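Dressing for the Keswood Fashion Awards: A Record of Preparations

Posted 27 August 2023

The following account concerns the preparations undertaken for this year's Keswood Fashion Awards, which I attended as a guest of the accessories category. Several readers wrote after last year's post to ask for more detail on timing, cost and the dress code. This entry addresses those matters in the order in which they arose.

The invitation

Invitations were issued in June. Mine specified "formal, with an Australian maker represented". The same wording appeared last year and caused some confusion, as guests were uncertain whether a handbag or a pair of earrings would satisfy the requirement. The organisers have since confirmed in writing that any visible item is sufficient. Guests are asked to record the maker's name on the reply form, and those names are printed in the evening's program.

It should be noted that the reply form does not permit changes once submitted. I entered Nuvcombe on mine, having already arranged to borrow a gown from that label, and was therefore committed to it for the remainder of the winter.

The gown

The Nuvcombe gown is a column in dark green silk crepe, cut high at the front and low at the back, with a narrow train. It was made for the label's previous winter collection and has a retail price of $1,824. I did not purchase it. The loan was made on the usual terms: return within the week, professional cleaning at the borrower's expense, and no alteration other than a temporary hem.

The first fitting established that the gown was long in the body and required lifting at the shoulder. The second established that it could not be worn with the undergarments I had intended. I would advise any reader borrowing a gown for a formal event to bring the full set of undergarments and the correct shoes to the first appointment. I have given this advice before and did not follow it.

The temporary hem was completed by hand in a single evening. The charge was $151, paid by me and not refundable.

Jewellery and small items

The selection of jewellery occupied more time than the gown. A high neckline rules out a necklace, and the open back invites attention to the hair and the ears. I considered three pairs of earrings and settled on the plainest, a pair of brushed silver drops purchased at a market some years ago. The maker did not sign them, and so they could not be credited in the program.

I keep a written list of every small item required on the night. It includes pins, spare earring backs, thread in the colour of the gown, fabric tape, a folding comb, blotting papers and a flat pair of shoes for the journey home. Each item is set out on the day before the event and ticked off when it goes into the bag. The list has been revised every year and now runs to a full page. 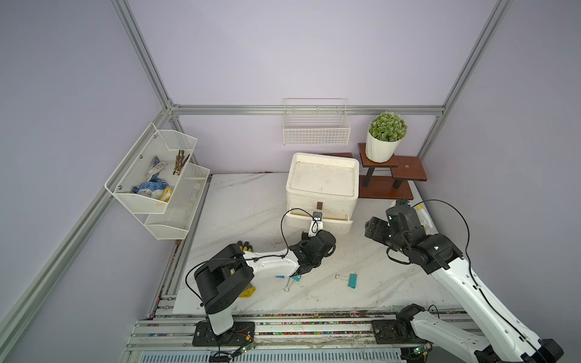 White storage unit with the lower drawer slightly open.

A matter that receives too little attention is the evening bag itself. Many are too shallow to hold a telephone. I tested four at home with the actual contents before deciding on a black satin box clutch, which closes properly only when the comb is placed diagonally. The clasp should be tested while wearing any rings that will be worn on the night.

Hair and make-up

The appointment was held at Hopkin, on the upper floor, at one o'clock in the afternoon. This was earlier than I would have preferred for an evening function, but later appointments had been taken by nominees, who are given priority.

The hair was set low at the nape with a side part. Before setting, it was treated with Proteline, a conditioning cream that the salon uses on fine hair. I found that it gave weight without shine and that the style required no correction during the evening. Readers with oily hair may form a different view. I paid for the appointment in full and received no product to take home.

Make-up was kept to a soft brown eye and a muted lip. The venue is lit from directly overhead, and in previous years a stronger lip has photographed as nearly black. A second layer of powder was applied to the shoulders and back, with a towel placed over the gown's neckline during dressing.
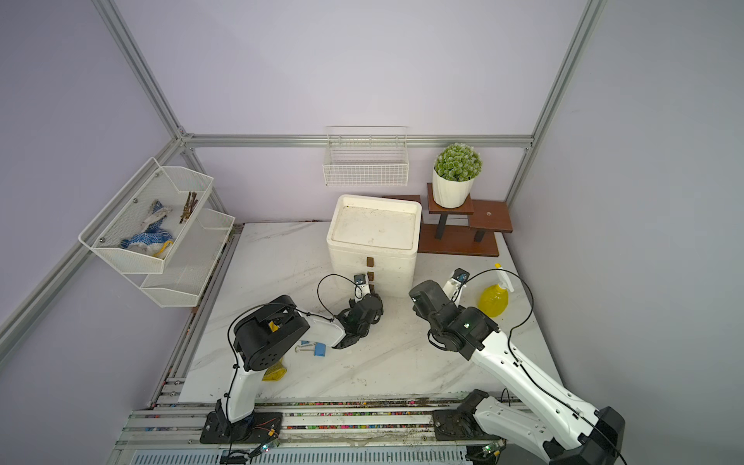
Arrival and the evening

Cars were directed to the side entrance, where guests waited in a covered lane before being called forward. The carpet this year was grey, a change from the customary red, and it was laid over gravel. Guests in narrow heels walked slowly. The train of the gown was held over one arm until I reached the doors.

The hall was arranged in long tables with 100 guests in the central section and the remainder along the walls. The accessories category was presented early, before the main course, and the award went to a hat maker whose work I had not previously seen. Her acceptance remarks were brief and were well received. The award for emerging label was contested by 2 finalists only, a third having withdrawn.

The standard of dress was high. Long sleeves were common, as were gloves, and there was considerably less beading than last year. Several guests wore tailored trousers with long coats, and I expect this to be more widely adopted. Velvet was worn by many and appeared to be uncomfortable in a heated room.

Return of items

The gown was inspected the following morning. There was a small mark on the inside of the train, consistent with the gravel, and this was reported to Nuvcombe before cleaning. The label acknowledged the report the same day. The gown was returned in its original bag with the hem removed and the loose threads picked out.

One earring back was lost, and the spare was used. The list will be amended to provide for two spares next year, together with a larger clutch if one can be found at a reasonable price.

Enquiries concerning the fit of the gown or the reply form may be left in the comments. I am unable to assist with requests for invitations.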